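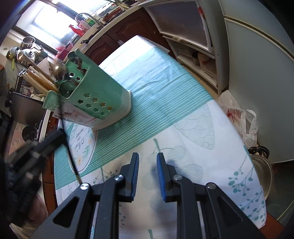 Fig. 7. Mint-green plastic utensil holder on a dining cloth, ladle inside.

Household Storage, Unit 7: Small Utensils

Perforated holders let air reach the contents from the sides. Solid ones need emptying and wiping more often. Look at the pattern of holes first, then at the base, where crumbs and water collect.

Long handles go at the back. A ladle stored bowl up takes more room than a spoon, so allow for it when you plan the layout. A side cup is good for peelers and small knives, points down.

For April: measure 2 holders at home, inside width and depth, and enter them on the Lultwood sheet. Reading: Rallis, p. 231.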